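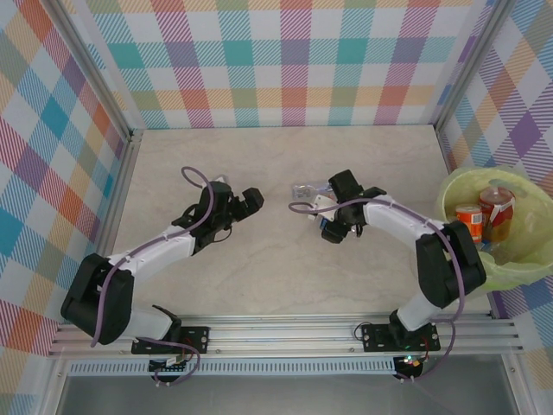 1 min read

07/03/2022

Reading fluency logs, grade 5, Clunley and Solheim. Merged the January sheets with the new ones. 376 records after dropping 8 duplicates, all from Solheim, where two teachers had entered the same group.

Timing still inconsistent. Simin's class stops the clock at the last full sentence, Lena's at the last word read. Words per minute not comparable until one rule is used. Asked both to go with last word and rescore from the audio.

Passage 3 is too easy. Almost 2,000 words in the full text but the excerpt is mostly dialogue. Swap for the one Britt-Marie used at Urkevby, check level first.

Grokine export drops the accent marks in student names, so the join on name fails. Join on ID only.

To do: Gavin to send missing consent forms. Retest dates open.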